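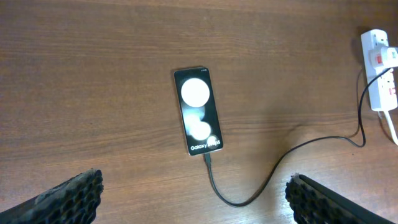 Charging bench, wrist cam. Phone on the cable, strip at upper right.

Friday, July 22, 2022. Pads day on the Varkley cell, which means the calendar said pads and I looked at everything except the pads until after lunch.

Left finger first. It looks dusty and scuffed along the top edge in the wrist view, so I brushed it down and wiped it with a damp cloth. The nubs are still nubs. The right one got the same treatment to keep the peace. Both sets went on in February and the log says 400 cycles between checks. We are at more than 400. I will not be writing down how much more.

Then re-homed the gripper, fully open, fully closed, 20 times at low speed. The left finger hesitated on 2 of those, both near full open. Backed off the grip force to 60 percent and the hesitation went away, or went somewhere I wasn't looking. The Lacroix manual has a page on this that consists of a drawing of a screw.

The cable is the hard part of the job and always has been. It is thin, black and slack, and so are the fingers, minus the thin and the slack. With the connector out of the phone and lying on the desk, the approach has to come in high and clear of the strip.

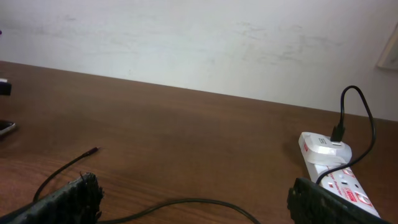 Teodoro Estrella thinks the force is a red herring and wants the wrist mount screws checked first, on the grounds that Sisteo chased the same hesitation at Tostomdale for a week and it was a mount that had crept. He would also like the old grip value written somewhere other than my head. It was 75. Now it is here.

Mount screws Monday. Spare pads still not ordered.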